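Speaker notes: reporting a court case without ending up in one
Lultedthorpe Local News Day, July 2023

Slide 1. Say hello, check the mic. I have 20 minutes and 11 slides, so no stories about my first editor unless the clicker dies.

Slide 2. Start with the Kalleck arson hearing. Our first version said the defendant "set fire to" the depot. He was charged with setting fire to it. One missing word, 8 phone calls before lunch, one of them from his mother. She had a point. Pause here for people to wince.

Slide 3. Charged, accused, convicted. Read the three out slowly. Oskari Rissanen used to keep them on a card by his keyboard and still got it wrong in the Flakar trial, which he has kindly let me mention. 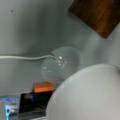 Slide 4. Names. Check the spelling with the court clerk, then the age, then the street. There were two men called Pirmin Schwaiger in our patch. The one who hadn't stolen a trailer wrote us a very civil letter, 300 words, every one of them deserved.

Slide 5. Family members. They'll talk to you in the corridor and regret it by teatime. Ask again before you print. If they say no the second time, that's the answer.

Slide 6. Follow-ups. We ran the Ung arrest on the front page and the acquittal under the bus timetable. Ask the room who has done the same. Wait for the hands. Put mine up first.

Water. Then slide 7, the boring one on reporting restrictions.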